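Timestamps, again

I spent most of April on a bug I had put down to the marker detector, and I am writing it up mainly so that I can find it again.

The symptom was a small lateral wobble in the left gripper trajectory, worst during fast approaches and gone when the hand was still. Our pipeline takes the head camera stream, finds the square markers on both grippers, solves for their pose, and hands the result to a smoother that also takes in the IMU on the head mount. The smoother is called Frimpong, for reasons lost before I joined. It writes out one trajectory per hand, and the policy trains on those.

My first guess was corner refinement. Door tasks are awkward for it, as the wrist turns while the jaws are closed on the knob and the plate ends up at a steep angle to the lens. At steep angles a planar marker has two plausible poses, and the solver can flip between them from one sample to the next. I added a check that keeps both candidates and picks the one nearer to the predicted pose. It removed the flips and left the wobble exactly as it was.

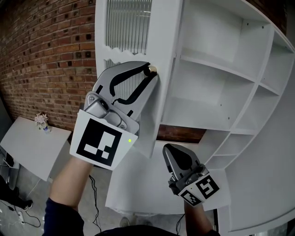

Ewurabena Darko then suggested plotting the residuals against head angular velocity instead of against time. I should have done that in the first week. The plot was very nearly a straight line through the origin, and a straight line there means a constant time offset between the camera and the IMU. Fitting the slope gave 14 ms.

We do calibrate that offset. The value is stored per device in the session header, and the loader (part of Itell, our ingest tool) reads it and applies it. What I found, after stepping through the loader, was that it applied the offset to the IMU samples and that Frimpong then applied it once more to the camera samples, with the opposite sign. Each piece of code was correct by its own documentation. The true offset was being overshot by its own size, so the data came out as wrong as if we had done nothing, only in the other direction.

The fix is 3 lines. The loader no longer touches timestamps, and the smoother refuses to start if the header has no offset field. Gifty Owusu also added a regression test which shifts a synthetic session by a known amount and checks that the estimate comes back within 1 ms.

Reprocessing covered 1580 sessions and took 8 hours on the shared machine. Mean residual on the left hand dropped to the level of the right. The right had looked fine all along – it moves less in these tasks, so the error had little to multiply.

Two things remain open. The offset is treated as fixed for a whole session, and I have not checked whether it drifts as the camera warms up. Also, the older Brodthorpe recordings have no offset field at all, and the smoother now rejects them. I could estimate it from the data with the same slope fit, but sessions with little head movement give a poor estimate, and I would want a threshold before trusting it. For now they stay out of the training set.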